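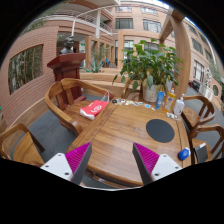

**How do you get a white ring out of a wood table?**

Leave it alone for a few days, then try gentle heat, then a little rubbing alcohol, and only after that something abrasive. Most white rings go at one of the first steps. Dark rings are a different problem and get their own section further down.

That order matters more than the product. I say this having read most of a 2844-reply forum thread on the subject, in which mayonnaise, toothpaste, cigarette ash, hair dryers, walnuts and a $37 restoration kit were each declared the only thing that works. They can't all be the only thing that works. My guess is that a lot of those rings were fading anyway and whoever rubbed them last took the credit.

## What the mark is

A white or cloudy ring is moisture caught in the finish. The wood under it is usually fine. The clear coat has gone hazy where damp or steam got into it, often from a hot mug or a takeout box left on the surface too long.

A dark gray or black ring is water that got through the finish and into the wood. If the wood has a lot of tannin in it, like oak, and the thing left standing on it was iron or steel, the stain can be nearly black. No amount of mayonnaise will reach that.

A shiny patch or a dull patch with no color change is wear, or residue from something you cleaned with. Wash it first and look again before you decide it's damage.

## Find out what finish you have

Every guide says to do this and then skips how. Pick a spot under the table or on the inside of a leg.

1. Clean the spot with a damp cloth and let it dry.
2. Put one drop of rubbing alcohol on it. Wait a minute and touch it. If it has gone sticky or soft, you probably have shellac.
3. If nothing happened, put a drop of lacquer thinner on a fresh spot, with the window open and gloves on. Softening suggests lacquer. No change suggests polyurethane or another tough modern finish.
4. If a drop of plain water darkens the wood within a few minutes, you have oil, wax, or not much finish left.

I don't trust this test completely. Factory finishes are mixed in ways that don't line up with the four boxes above, and the underside of a table is sometimes finished differently from the top or not finished at all. Treat the result as a hint. If it says shellac, skip the alcohol step below, or go at it very lightly, as alcohol dissolves shellac.

If the table is veneered, or you think it might be, skip the sandpaper as well. Look at the edge of the top. Grain that carries over from the top and down the side is a good sign of solid wood. A thin line with something else below it is veneer.

## Step one: wait

Wipe the table with a barely damp cloth, dry it, and clear everything off the ring. Give it two or three days in a normal, dry room. Fresh rings often shrink or vanish.

It's the least popular advice in the whole thread, possibly because you can't sell it.

## Step two: gentle heat

You want to drive out the moisture without cooking the finish.

**With a hair dryer.** Low setting, held about a hand's width away, kept moving. Stop every minute or so and feel the surface. It should be warm and never too hot to keep your hand on. If there's no change after ten minutes, this method isn't going to do it.

**With an iron.** Empty the water out first. Lay a clean, dry, plain cotton cloth over the mark, without a print or any plastic in the weave. Set the iron to its lowest heat, press for five seconds, lift, and look. Repeat a few times.

The iron is faster and I like it less. Plenty of people swear by it, and a smaller number have an iron-shaped patch where the ring used to be. Steam is what caused many of these marks, so the tutorials that tell you to use the steam button puzzle me. If you only try one, use the dryer.

## Step three: rubbing alcohol

Not for shellac, and test it somewhere hidden first on anything else.

Dampen a soft cloth with rubbing alcohol, then wring it until it feels almost dry. Drag it over the ring in one light pass, following the grain. You should see a faint trail that disappears in a second or two. If the trail stays wet, there's too much on the cloth.

Wait a few minutes between passes. Four or five passes is plenty. If the surface starts to feel tacky, stop at once and leave it overnight.

## Step four: something slightly abrasive

Now you're removing a bit of finish, so be sure you want to.

Plain white toothpaste works sometimes, and when it does it's because it has fine grit in it. Gel doesn't do much. Baking soda and water does the same job and doesn't smell of mint. Mix a thin paste, rub it along the grain with a soft cloth for thirty seconds, wipe it off, and check.

For tougher marks, very fine steel wool (look for 0000 on the pack) with a little paste wax on it will take a haze off a hard finish. It'll also change the sheen. On a satin table you may get away with it. On a high gloss one you will have traded a white ring for a dull oval, and you'll end up rubbing out the whole top to match.

## Mayonnaise, petroleum jelly and walnuts

The theory behind mayonnaise and petroleum jelly is that the oil pushes the moisture out. I'm not convinced. Oil soaking into a hazy finish makes the haze harder to see, and that would look exactly the same for the first week. Leaving it overnight also gives the ring a night to fade by itself.

I don't think either one does much harm on a sound finish. If you have them in the kitchen and want to try, use petroleum jelly. It doesn't go off.

Rubbing a walnut on a scratch puts brown oil on a scratch. It's a passable disguise on dark wood and has no effect on a ring.

## Kits and sprays

I bought two. The Drirance ring remover is a cloth that smells strongly of solvent and did about what the alcohol did on my test board. The Furna kit, the $37 one, came with a small tub of abrasive paste, a felt pad and a bottle of oil. The paste was good. It was also very like the paste wax and steel wool I already had, at several times the price.

Neither label lists much in the way of contents. Both say "safe on all finishes," a claim I wouldn't make about water.

Polat makes a spray polish that turned up again and again in the thread. It makes a table shiny for an afternoon. If it contains silicone (the can I looked at didn't say either way), it could cause trouble later should you ever want to refinish, as new finish doesn't like to stick to it.

## Dark rings

These mean going through the finish. The usual method is to strip or sand the area, treat the stain with oxalic acid, rinse, let it dry fully, and then refinish.

Oxalic acid is sold as wood bleach. It's poisonous, so wear gloves and eye protection, don't breathe the crystals, and don't sand the wood afterward until you've rinsed it well. Treat the whole board or the whole top. A bleached spot in the middle looks worse than the ring did.

Read that again and ask whether you mind the ring that much. I left mine. A refinisher in Pirnbridge quoted me $477 for the top alone, and the table didn't cost that when it was new.

## Keeping it from coming back

- Coasters with cork or felt on the bottom. Glazed ceramic ones just give the puddle a new address.
- Something thick under hot dishes. A folded dish towel isn't enough for a pot off the stove, and a damp one is worse than none.
- Wipe spills the same day. Within the minute is nice, but I've never lived with anybody who does it.
- Don't leave vinyl or rubber mats in one place for months. Some of them react with the finish and leave marks of their own.
- Wax once or twice a year if you enjoy it. A coat of wax buys you a little time with a spill and won't stop a hot mug.

## A few things that went wrong for me

The alcohol left a faint streak on my test board when I went across the grain. Going back over it with the grain mostly fixed it.

Baking soda dries white in open grain and looks like a fresh problem. A slightly damp toothbrush gets it out.

I also spent a whole evening on a ring that was dried-on sugar from a soda can. Warm water took it off. Try warm water first.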